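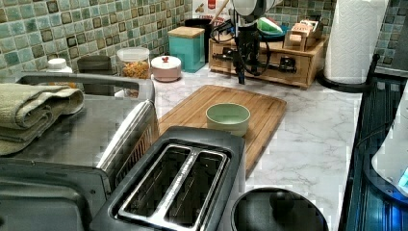
Westgate asked in their last letter whether the money for the shared kitchen was spent on things the residents use every day, or on things that look good in a report. It is a fair question, and they asked also why the counter was still so full in June when the plan said it would be cleared. I will try to answer both in this report, and I will say where the plan did not go as it was written.

**Progress report, shared kitchen, Lalis House**
Second report to the Westgate fund
October 2, 2023

## What was promised

In the application we described three works: to repair the counter and the wall behind it, to replace the small appliances that were old, and to make a daily order for the kitchen so that every resident can prepare a simple meal without asking for help. The house has 22 residents. Most of them cook alone in the morning and in small groups in the evening.

## The counter and the wall

This part is finished. The countertop is the white marble pattern with gray veining which we showed in the application. The backsplash is the mosaic of small square tiles, pale green and gray with some darker olive-brown ones between. We chose the mixed colors after the residents looked at the samples from Zacharopoulos. A plain white tile was cheaper, but the residents did not like it, and two of them said it reminded them of a hospital. The difference in price was paid from the house budget and not from the grant.

The work took longer than we planned. The first delivery of tiles came with a different shade from the sample, and Zacharopoulos agreed to exchange it without cost. During this time the residents used the small kitchen on the upper floor, which has only one ring and no oven. There were complaints, and I think they were right. If we do such work again, I would ask for all the material to be in the house before the old wall is taken down.

One thing is still open. Near the sink the grout has a thin crack. The tile firm has seen it and will come back to repair it under the guarantee.

## Small appliances

We replaced the toaster and the countertop oven. The toaster is a simple black one with two slots. Some residents wanted a model with four slots, and in the mornings there is sometimes a queue, but the bigger model would take the place where people cut bread, so we stayed with the small one.

The stainless steel countertop appliance stands on the left side, beside the toaster. It is used very much, more than the large oven. Residents tell us it is easier to warm one portion in it, and they do not need to bend down. Its long handle at the front can be held with the whole hand, and this is important for the residents who have weak fingers.

Both came from Ivent, together with a guarantee for 2 years. The old toaster went to the recycling point. The old oven still worked, so it is kept in the basement until we decide.

## The daily order of the counter

This is the part where we changed the plan. In the application we wrote that all containers would go into the upper cabinets and the counter would be kept empty. We tried it in June for several weeks. It did not work well. The cabinets are high, and the residents who are not tall had to ask somebody every time they wanted something. Other residents took things down and did not put them back, so the counter was full again, only without any order.

After a house meeting we agreed on a different rule:

- Things for every day stay on the counter, in one row at the back, against the tiles.
- The cutting board stays in the middle, and a small bowl may be left on it.
- The paper towel roll has its fixed place on the right.
- A kitchen towel can be left folded on the countertop oven only when the oven is off and cold.
- Everything else goes in the drawers below, never in the high cabinets.

I know this is not the empty counter that Westgate expected. The space is not large, and with the board and two appliances it looks busy. But the residents can reach what they need, and for us this was the purpose of the project.

The rule about the towel was discussed the longest. I would prefer a hook on the wall, and I have asked for one which can be glued to the tile without a hole. Until it is there, the evening staff check the towel on their last walk.

The bamboo cutting board was bought from the same budget line. It has a groove near the edge, so juice from tomatoes or fruit can collect there. We bought also a second board for raw meat, and it is kept in the drawer. Not everybody remembers to use the second board, and we will put a label on the drawer in larger letters.

## Teaching sessions

We planned short cooking sessions of 90 minutes, with not more than 5 residents in each. The sessions began after the tile work and they are well visited. Breakfast is the most popular subject — toast, eggs, porridge — and the residents asked for soups when the weather becomes cold.

A 90 minute session is too long for some people. They become tired before the washing up, and then the staff do it, which was not the idea. From this month we will try to begin with the cleaning of the counter and to finish with the meal.

## Money

The counter, the wall and the appliances are paid. The invoices from Zacharopoulos and Ivent are sent with this report. What remains in the grant is for food in the sessions, for the hook and the labels, and for a stool with a step, if Westgate agrees. The stool was not in the application. It would let the shorter residents use the lower shelf of the cabinets, and so we could take some containers away from the counter after all.

## What we ask from Westgate

Please let us know if the changed rule for the counter is acceptable, and if the stool can be bought from the remaining money. We would also be glad if somebody from the fund visits during a morning session. The kitchen is in use from early and the coffee is made by the residents.

The next report will include the repair near the sink and the result of the shorter sessions, if we decide to make them shorter.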